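Cloth care: sorting, folding and the September restock

Cleaning cloths are now sorted by colour on all Sundeck sites. The bench surface comes first: work on a clean wooden top, with one cloth open at a time and the rest set aside. Crumbs and grit picked up at the folding stage end up in the pile and scratch whatever is wiped next.

Looped cloths should be lifted before folding and allowed to hang for a moment. A cloth held at a single point gathers into ridges, and any lint or thread caught between the loops shows along them.
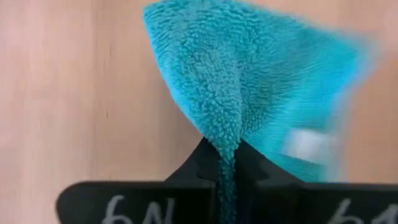 Turquoise terry cloth, with the small white tag at lower right.

Leave the tag on. Cut tags leave a stub that works loose in the wash, and the loops next to it tend to pull. If a loop has already pulled, trim it level with the pile – do not tug it.

Folding follows the usual order. Lay the cloth flat, square the corners, smooth from the middle outwards, then fold in half twice. A cloth that is still rumpled at the first fold will not stack level on the Dromeck shelving, where the clear height per shelf is 587 mm. Folded cloths go in stacks of no more than 7.

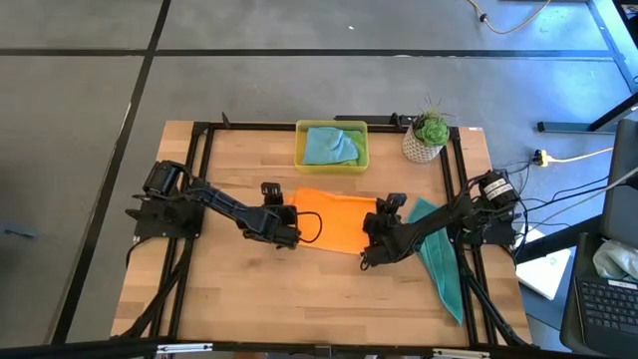 Orange cloth lying rumpled on the table, teal towel to the right, blue and lime green in the yellow bin.

Wash microfibre and terry separately and leave out fabric softener, which coats the fibres and reduces absorbency. Cloths with frayed edges go to Cabrera for rag use. Replacements are ordered under stock line 491, in packs of 5. Requests for September should reach the Dultemia store before noon on the last working day of the month.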